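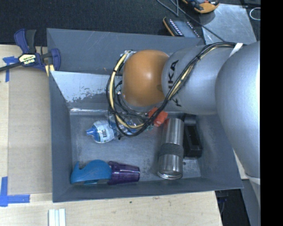 A gray bin on a wooden tabletop, with a small clear bottle and a purple plastic cup among the contents.

The case against the catch-all bin

By Karim Geagea

Every organizing book I have read ends up recommending a bin. Put it by the door, the books say, toss in whatever has no home, and sort it later. I have had one for 18 years and I would like to know when later is.

My doubts hardened in May, when I moved apartments and had to empty mine. At the bottom was a bottle of glue I had replaced twice, a measuring cup, and the lid of something I no longer own. I had been stepping around all of it and calling the place tidy.

My friend Wissam Aoun defends the bin. He says a mess with walls is better than a mess without them, and if guests are at the door in ten minutes I suppose he's right. But look at what goes into one. Bottles lie down next to cups, odd bits of plastic land on top, and from across the room you see a neat rectangle. To find anything you still have to dig.

The storage shops are no help. Jarine, near me, sells 2 sizes of bin and will happily sell you labels for both. I asked the man there what people write on them. "Misc," he said.

I don't trust any system that needs the word misc. A shallow drawer does the job better, and so does a plain shelf, where an old cup sits in view and annoys you until you wash it or throw it out. Wissam thinks this is a miserable way to live. He has three bins now, and he still borrows my scissors.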